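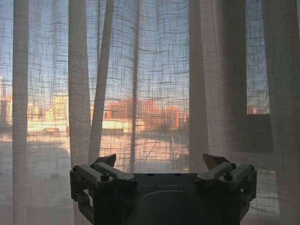 Item 3: sheer curtain, open weave, at the large window. City side, clear sky.

TRUNILPORT BUILDING – FURNISHINGS WORKING GROUP
Minutes of the March meeting

Chair: Despina Tsakiris
Present: representatives of the tenth-floor units, building management, Sfakianakis (curtain supply and fitting)
Apologies: Narico (window cleaning contract)
Meeting opened at 5:30 p.m.

1. Previous minutes
Accepted with one correction. The track length for the corridor window was recorded as 191 cm. The correct figure is 119 cm.

2. Matters arising
The spare glider hooks ordered in January have been delivered and are in the supply closet on the second floor. The invoice from Dumen for the blackout lining has been paid. The lining for the meeting room is still on back order and no delivery date was given.

3. Sheer curtains, city-facing windows
3.1 The group reviewed the pale open-weave sheer. Sfakianakis confirmed that the uneven spacing of the threads is a feature of the cloth and does not count as a fault under the supply terms. Pulled threads and holes do count and should be reported by unit number.

3.2 Light and view. Two units had asked for a closer weave on grounds of glare in the late afternoon. The chair noted that the present cloth softens the view of the city but leaves the buildings and sky readable, and that this was the main point in its favor when it was chosen. Where the fabric doubles over in the folds it is noticeably more opaque. Sfakianakis advised that a unit wanting less glare should first try more fullness on the same track. A closer weave would need a new order and would not match the other windows on that side.

3.3 Fullness. Current specification is 2 times track width. Management asked whether this could be reduced on replacement panels to save cloth. Sfakianakis did not recommend it, as the folds flatten out and the panel reads as a single sheet. Agreed to keep the specification as it is.

3.4 Privacy after dark. One member reported that lit rooms can be seen into from the opposite building in the evening. It was agreed that a sheer will not solve this. Units may fit a second, lined curtain on the room side at their own cost, on a separate track. Brackets must go into the existing fixing points – no new holes in the window frame.

3.5 Hem clearance. To be set at 10 mm above floor finish on all new panels. Existing panels that touch the floor will be re-hemmed at the next wash and not before.

4. Washing
Draft washing instructions were read. Cold wash, no spin, rehang damp, dress the folds by hand. The line about ironing was removed. Hooks to come off before washing and be counted back on. Narico to be asked for its cleaning dates so that panels are down when the inside glass is done.

5. Costs
Quote from Sfakianakis for replacement sheers, including hemming and fitting: 998 per unit, tracks excluded. Accepted for units with reported damage only. Management asked for tracks to be priced separately before the next meeting.

6. Actions
Sfakianakis: separate price for tracks; swatch of the closer weave for comparison.
Management: request cleaning dates from Narico; chase Dumen on the lining.
D. Tsakiris: circulate revised washing instructions and the bracket rule in 3.4.

7. Any other business
Cord cleats are missing in the stairwell. Management will replace them.

Meeting closed at 6:40 p.m. The next meeting will be called once the track prices are in.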